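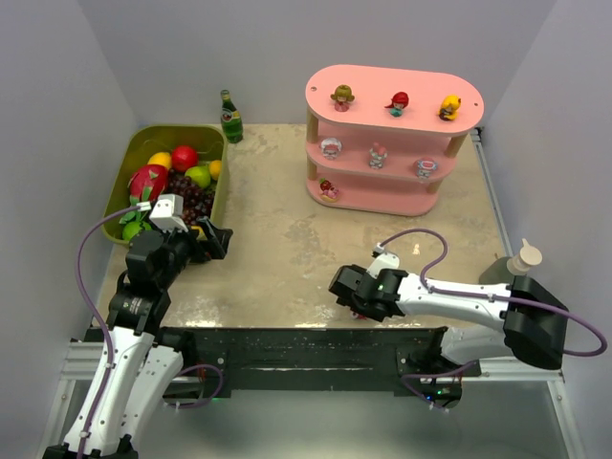
Warkthorpe Display Props Group
Minutes, September meeting, 2:00 p.m.

1. Previous minutes
Accepted with one correction: the Pladwood invoice is for 564, excluding freight.

2. Fruit basket
The green basket stays in the set. Grapes to remain as one mass and take up most of the tray; single fruits go along the sides. Ansah asked whether the dark grapes read well against olive green. Agreed that they do, provided the yellow fruit stays next to them. 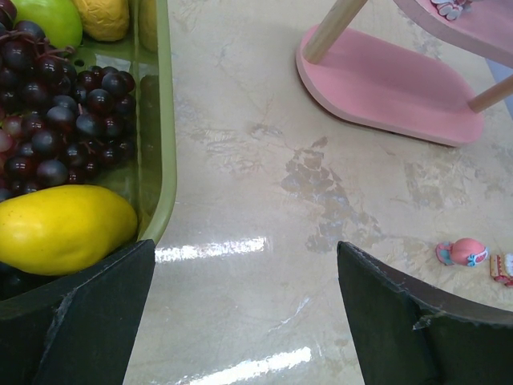

Item 2: tray with dark grapes and yellow mango-shaped fruit.

Stems on the grape bunches to be checked for sharp ends before issue. Action: Fetent.

3. Pink shelf
Figurines stay on the shelf for storage — no separate box. Request for a second shelf deferred.

4. Labels
Stock of 200 adhesive labels approved. Labels go on the underside of each item. Numbering starts at 19.

5. Other business
Tabletop to be wiped with a dry cloth only. Spare fruit moves to bay 7.

Meeting closed 2:50 p.m.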